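안데오(Andeo) 동네 음악기금 프로젝트 결과 보고
문화기획 실습 / 4조 / 개인 보고서

일단 4월 한 달을 통째로 이 공연에 갖다 바쳤다는 말부터 하고 시작할게요. 조별 발표 때는 시간이 모자라서 못 한 얘기가 많았거든요. 교수님이 개인 보고서는 편하게 써도 된다고 하셔서 정말 편하게 씁니다(점수는 안 편하게 주시면 안 돼요...).

저희 조가 맡은 건 안데오 기금 모금 공연이었어요. 안데오는 동네에서 음악 하는 청소년한테 악기 수리비랑 연습실 사용료를 보태 주는 작은 기금이에요. 장소는 비트코프스카(Witkowska) 홀, 객석 64석. 처음 답사 갔을 때는 귀엽다 싶었는데 예매가 열리고 나니까 갑자기 엄청나게 커 보이더라고요. 저걸 무슨 수로 채우나! 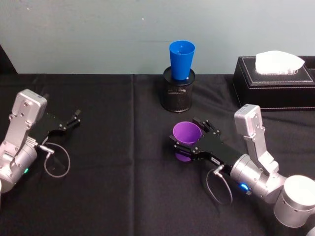 검은 천을 깐 작업대

1. 출연팀 섭외

섭외는 제 담당이었어요. 메일을 18통 보냈고 답장이 제일 먼저 온 팀이 그룬두츠카(Grundutska)였습니다. 아코디언이랑 콘트라베이스 두 명짜리 팀인데, 교환학생으로 와 있는 판니 쉬치(Fanni Szűcs)가 아코디언을 맡고 있어요. 첫 답장이 딱 한 줄이었어요. "의자에 팔걸이 없죠?" 팔걸이가 있으면 아코디언을 못 켠대요. 그날 바로 홀에 전화해서 확인했는데 다 팔걸이 의자여서, 결국 학과 사무실에서 의자 두 개를 빌려 지하철로 날랐습니다. 퇴근 시간이었어요. 네, 죄송했습니다.

두 번째 팀은 학교 합창 동아리에서 나온 네 명이었는데 곡목을 세 번 바꿨어요. 바꿀 때마다 프로그램 파일을 고쳤고, 마지막 수정본은 인쇄 넘기기 직전에 받았습니다. 다음에는 곡목 마감일을 섭외 메일에 처음부터 적을 거예요. 이번에는 "천천히 주세요"라고 썼더니 진짜 천천히 주시더라고요. 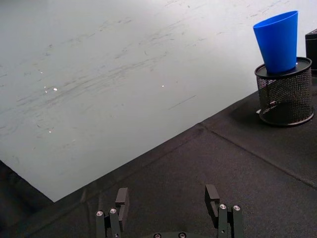
- 18 -

2. 홍보와 엽서

포스터랑 엽서는 루투스(Rutus) 인쇄소에서 뽑았어요. 엽서 한 장에 2000원을 받고 전액 기금에 넣기로 했는데, 조 안에서 말이 좀 있었어요. 저는 천 원이 낫다는 쪽이었고 나머지는 전부 반대! 결과만 보면 제가 틀렸습니다. 잔돈을 거슬러 달라는 분이 거의 없었고 그냥 모금함에 넣으라는 분이 많았어요.

포스터는 초안에서 공연 시각을 빼먹었어요. 날짜, 장소, 출연팀, 기금 이름까지 다 있는데 시각만 없는 거예요. 인쇄소 사장님이 시안을 보시고 "이거 몇 시에 오라는 거예요?" 하셔서 살았습니다. 저녁 7시를 포스터 한가운데에 아주 크게 넣었고, 그래서 최종본은 약간 시계 광고처럼 보입니다.

온라인 홍보는 솔직히 약했어요. 학과 계정에 올린 글보다 동네 빵집 유리문에 붙인 포스터를 보고 온 분이 더 많았거든요(입구에서 설문을 받았어요, 설문지는 부록 2).
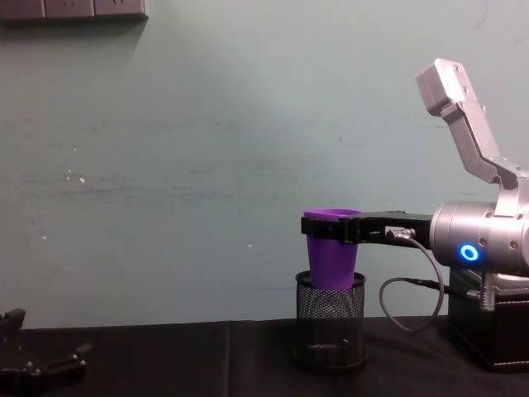

보라색 컵과 검은색 철망 연필꽂이

3. 공연 당일

공연은 60분으로 잡았고 실제로는 조금 넘겼어요. 음향은 레미기우시 우르반치크(Remigiusz Urbańczyk) 선배가 봐 줬는데 리허설에서 마이크 하나가 계속 웅웅거렸어요. 케이블을 바꿔도 그대로고 콘센트를 바꿔도 그대로. 선배가 한참 보더니 마이크를 그냥 빼 버렸어요. 아코디언은 원래 소리가 크니까 괜찮다고요. 정말 괜찮았습니다. 오히려 앞줄 관객분들이 그 곡을 제일 좋아하셨어요.

객석은 뒷줄 구석 빼고 거의 찼어요. 앙코르 때 판니가 한국어로 기금 소개를 했는데, 제가 써 준 원고를 반쯤 읽다가 접어 넣고 자기 얘기를 했어요. 어릴 때 악기를 물려받았는데 고칠 돈이 없어서 건반 두 개가 안 눌리는 채로 쳤다는 얘기. 저는 그때 입구에서 모금함을 지키고 있어서 문틈으로만 들었는데 좀 울컥했어요.

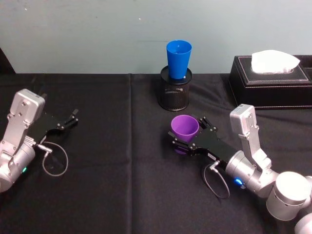

- 20 -

4. 아쉬운 점

정산이 제일 힘들었어요. 엽서 판매금이랑 현장 기부금을 한 통에 받는 바람에 나중에 나누느라 자정 가까이까지 앉아 있었습니다. 통을 두 개 두면 되는 일이었는데요. 그리고 출연팀 식사를 공연 뒤로 잡은 것도 실수였어요. 합창팀 한 분이 배고파서 박자가 빨라졌다고 하시는데 농담인지 아직도 모르겠어요.

관객 명단 동의서는 양식을 너무 길게 만들었어요. 줄이 밀리니까 다들 안 읽고 이름만 쓰셨고, 다음 공연 소식을 받겠다는 칸은 대부분 비어 있었습니다. 이건 기금 쪽에도 미안한 부분이라 다음 조에 짧은 양식을 만들어 넘겨줬어요.

다음 학기에도 이 수업이 열리면 저는 섭외 말고 무대 쪽을 해 보고 싶어요. 의자는 미리 확인하겠습니다.

댓글 3

밤톨: 빵집 포스터 보고 간 사람 여기요. 아코디언 너무 좋았어요 ㅠㅠ 또 하나요?

jiwoo_k: 부록 2 링크가 안 열려요. 설문 문항 참고하고 싶은데 혹시 다시 올려 주실 수 있나요?

3조 조장: 모금함 두 개 메모했습니다. 의자 운반은 존경합니다...

이 사이트는 더 나은 이용 환경을 위해 쿠키를 사용합니다. 계속 이용하시면 쿠키 사용에 동의하는 것으로 봅니다. [동의] [설정]

문의: 문화기획 실습 게시판 | 글의 저작권은 각 작성자에게 있습니다 | 맨 위로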